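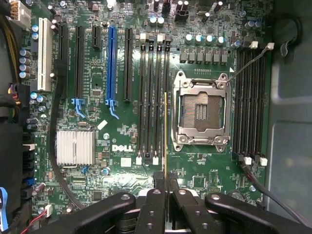 Khaemba is my collection of wall labels from small art shows, typed up one at a time from the little cards that hang next to the paintings. I started it because I kept coming home with a pocketful of scribbled titles and no idea which gallery they came from (sorry, galleries). There are 3,206 labels in it now! Each row has the title, the artist's name as printed, the medium, the size if the card gave one, and a color column that I fill in by hand. The color column is the one people write to me about. I use plain words plus a nickname, so a "board green" painting is the green of a Dell motherboard, and if there's one loud stripe in it, like that long bright blue slot sitting between black ones, I put "board green, blue stripe" and move on. It's not science, but I can find a painting by it years later.

What you get

labels.csv is the main file, one label per row
venues.csv has the show and the city, joined on venue_id
colors.txt is my nickname list, with notes to myself left in
skarkis.py is the cleanup script, named after the first gallery I ever copied labels from

Run skarkis.py before you do anything else. It fixes curly quotes and turns "o/c" into "oil on canvas". It doesn't touch "mixed media", which can mean anything from ink on paper to a boot full of plaster, and I'm leaving that fight to you.

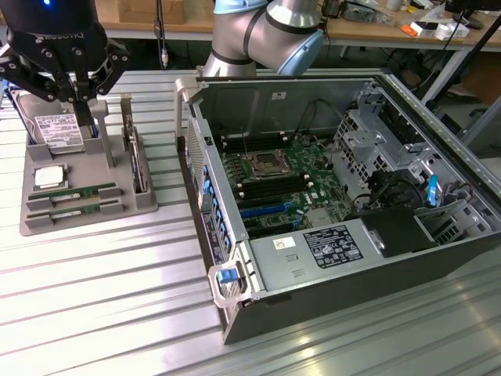

Silver hard drive, with the processor and two green memory modules in the gray tray.

Known problems

Sizes are a mess. Some cards say height first, some say width first, and the Rakasix shows switch halfway down the wall. I copied what I saw. If a number looks wrong, it may well be wrong on the card too.

Prices are gone as of version 2. A couple of artists asked me to take them out and I thought that was fair, so please don't put the old column back if you have a copy lying around.

The last 1,000 rows were typed by Nafula Biwott, who is a much better speller than I am but writes "grey" where I write "gray". The script doesn't fix this yet. Search for both!

Rows marked Hident are from a group show where the cards had titles and no names at all. The artist field is blank on purpose, please don't guess.

Using it

Take it, chop it up, make posters out of the titles, whatever you like. Don't sell the file itself. If you find a typo send me the row number and what it should say, and I'll get to it on a Sunday, usually with coffee. New labels are welcome too, but type them exactly as printed, even the silly ones. Next batch goes up in March if I can read my own handwriting.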